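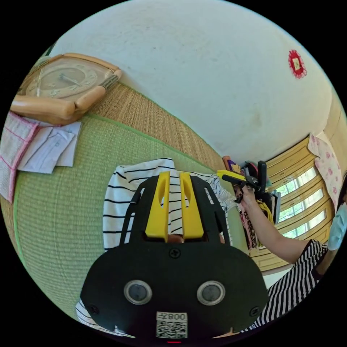 In September our cultural society visited the open day of the Vaher dairy in Flillthorpe. The embassy had invited 84 guests, and we went there with two buses on Tuesday morning.

The dairy makes seven kinds of cheese. We could taste all of them with dark bread and plum jam.
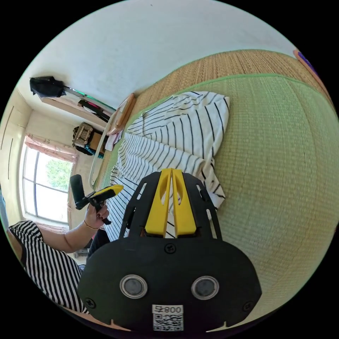 My favorite was Jeltisent, a smoked cheese which is made only from sheep's milk. One wheel must rest for 100 days in the cellar. 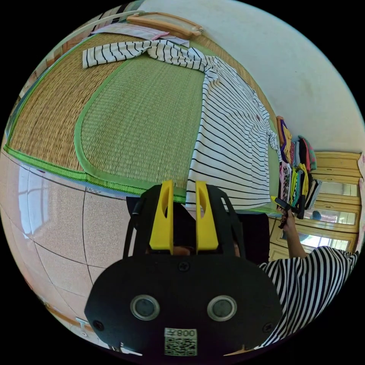
After lunch the ambassador gave a short speech about farming in the mountain villages, and the choir Skodance sang two old songs. The buses left at four o'clock.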